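Heo Laundry Soap Bar, Unscented

By Gelo -- Stain and hand-wash bar for clothes -- Single or box of 10

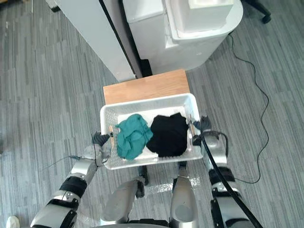 We make one soap in this building that does not smell like anything, and it outsells all the ones that do. Years of work went into the fig one. The fig one is lovely. People pick it up, close their eyes, say "oh," put it back and buy two of these.

Heo is a hard, plain bar of laundry soap. You wet the cloth, you rub the bar on the bad part, you rub the cloth against itself until you get bored, and you rinse. It was how most clothes got clean for a very long stretch of human history, and it still beats anything in a spray bottle when the problem is a shirt collar.

WHAT IT'S GOOD ON

Collars and cuffs. Grass. Gravy. Makeup along a neckline. Bike grease, if you get to it the same evening. The gray bottoms of white socks, up to a point, the point being that they are socks and live on the floor.

It does well on baby clothes, including the things babies do to baby clothes that we've agreed not to put on the label. Blood comes out in cold water and a little patience. Use warm water on blood and you will have it for life.

WHAT IT'S NOT GOOD ON

Ballpoint ink, mostly. Turmeric, which laughs at us. Old oil spots that have already been through the dryer a few times are no longer stains, they are part of the pattern, and you should start telling people you bought it that way.

Please don't use it on silk or wool. It's a true soap, so it runs alkaline, and those fibers hate that. A customer wrote to us in January about a cashmere sweater that would now fit a cat. We were sorry to hear it. We also pointed, gently, to the line on the wrapper that says NOT FOR WOOL in the biggest letters the wrapper could hold. The letters have since gotten bigger and the wrapper no longer has room for the drawing of the leaf.

HOW TO USE IT

For a spot: Wet the cloth with cool water. Rub the bar straight on the stain until you can see a film of soap. Fold the cloth over and scrub it against itself with your knuckles. Leave it ten minutes if you have them. Rinse, look at it in daylight, and go again if it needs it. Then wash as usual.

For a whole hand wash: Grate a tablespoon or so into a bowl of hot water and stir until it melts, then add that to a basin of cool. Put the clothes in, push them around, go do something else. Rinse until the water runs clear, which will take one more rinse than you think. Darks and brights in separate basins, please. Everyone believes their black T-shirt is done bleeding dye.

For the machine: We get asked this every day. You can rub a stain with Heo and throw the garment straight in with your normal load, no rinse needed. You can't use the bar in place of detergent in a front loader. It will suds in a way you'll remember.

Test colors on an inside seam first. We have to say it, and you'll skip it, and most of the time you'll be fine.

WHAT'S IN IT

Saponified coconut oil, saponified tallow, water, salt, washing soda. No perfume, no dye, no brightener.

Yes, tallow. It makes a harder bar that doesn't turn to jelly in the dish. If you'd prefer to avoid it, the Curkireo bar is all plant oil. It's a touch softer and wears down faster, and it works on the same stains. We keep the two on separate trays and cut them with separate wires.

THE DETAILS

Bar weight: 10 oz when cut. It loses a little as it dries, and we'd like to stop getting photos of kitchen scales.
Size: A brick you can hold in one hand. Slightly too big for a normal soap dish, as many of you have mentioned.
Cure time: 41 days on the rack before wrapping
Color: Off-white, going to ivory with age
Scent: None. It smells a little like soap, in the sense that it is soap.
Wrapper: Uncoated paper, paper band
Shelf life: We haven't found the end of it. Mutua Muriithi, who runs our cutting room, has a bar from the first batch in his desk and it's harder than the desk.

KEEPING IT

Let it dry between uses. A dish with slats or holes is best. A saucer will do if you tip the water out, and you won't tip the water out, so get the dish. When it's down to a sliver, wet the back and press it onto a new bar overnight, or collect the slivers in a jar and melt them down for the hand-wash basin.

Fine cracks on the surface are normal in dry weather. So is a pale powder on the edges, called soda ash. It wipes off, it does no harm, and it's on every bar in the building including the pretty ones.

THINGS PEOPLE ASK

Can I wash dishes with it?
You can. It will leave a film on the glasses if your water is hard. We make a dish bar. It's right there in the menu, hoping.

Can I wash myself with it?
Once. Washing soda is fairly rough on skin. If your hands crack in winter, wear gloves for a long scrub.

Is it safe for septic systems?
It's plain soap in small amounts, and we've run our own on it for as long as we've been here. If your tank is already in a mood, ask whoever pumps it.

Does it work in hard water?
Less well. Soap and hard water make scum, and scum makes towels feel like bark. Use softer water if you can get it, or put a splash of white vinegar in the last rinse. Don't put the vinegar in with the soap. They cancel out, and you're left with a basin of slightly greasy disappointment.

How long does a bar last?
For spot cleaning in a house of grown-ups, most of a year. With kids, less. With a kid who plays goalkeeper, buy the box.

Why is the Wondar brush sold separately?
Not everyone wants one. The Wondar is a small beech-handled brush with firm bristles, good for denim, canvas and the knees of anything. It's too stiff for T-shirts. Knuckles are free and come in pairs.

PRICE AND ORDERING

Single bar: $9
Box of 10: $44 when the box is on offer, $80 when it isn't
Curkireo bar (plant oil): $10
Wondar brush: $12

The offer comes and goes. We don't announce it, on account of what happened the time we announced it. If the cart says $44, it's on.

Orders placed before 2 p.m. go out the same day. After that they go out the next working day, along with our good intentions. Boxes ship in plain cardboard with shredded paper we shred ourselves, so if you find half of an old invoice in there, it's ours and it has been paid.

RETURNS

Unused bars can come back any time within 41 days, the same amount of time we had to look at them. Used bars we'd rather you kept. If yours arrived broken, send us a picture and we'll mail another. Keep the broken one and use it up, the pieces are handy for travel.

Questions go to the shop address at the bottom of the page. A person reads them, usually with coffee, in the order they come in. Stain emergencies get moved to the front, so put the word STAIN in the subject line, and what it is, and what it's on, and whether you have already put it in the dryer.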